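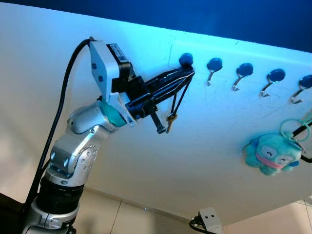
April 5, 2022

Key hanging again, and the fault from last week is back. Task as before: take a key on its loop, bring it to the row of hooks on the white panel, hang it, release, withdraw. The arm stopped on force limit at the approach, fingers against the magnet base, with the loop swinging below them. No damage that I can find. Logged as fault 19.

Rebecca Santoro thinks the wrist calibration has drifted. I am less sure. The joint readings agree with the reference poses to within 2 mm, and a drifted wrist would miss in the same direction every time. Ours doesn't. On the Zhong planner the error goes left on some attempts and low on others, and it gets worse when the key is still swinging. My guess is that the planner takes the lowest point of the loop as the hanging point, so a moving key drags the target about with it.

Went through the force log before lunch. The limit is set at 40 N and the stop came late: 346 ms between the first contact and the brake. That bothers me more than the miss does. A person reaching in to straighten a hook would get the same delay. I have asked for the panel to be treated as a no-hands area while the arm is enabled, and have written it on the sheet by the door.
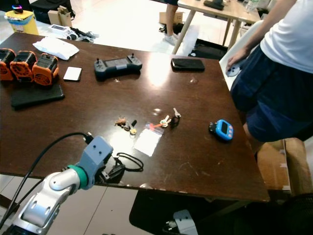
Mutura supplied the wrist firmware and say the filter on the force signal is left long by default, to avoid false stops. They will send a shorter one. Until it arrives I have cut the approach speed by half, and the cycle is now painfully slow. The Sosano controller accepted the new value only after a restart – the old speed stayed in memory and was shown on the display as if it had changed. Reported separately.

Parkevley want the full run repeated before they sign off the cell. I have told them it will not be this week.

Left to do:

1. Add a settling pause after pick-up, before the planner reads the loop position.

2. Check that the key on its loop clears the first hook at the lower speed, with the fingers kept off the magnet base. 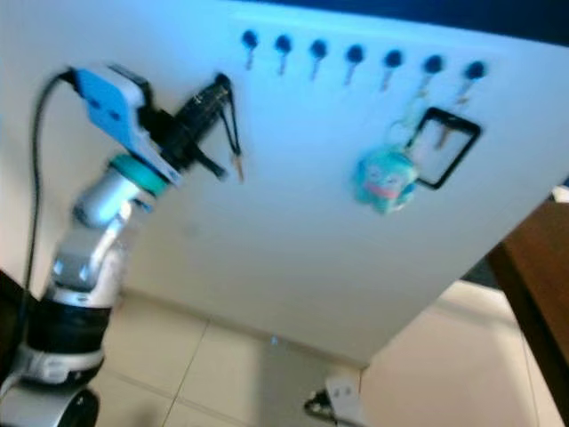
3. Repeat the contact test with the new filter and record the delay for each stop.

4. Ask Rebecca for her calibration file, so that we are at least arguing over the same numbers.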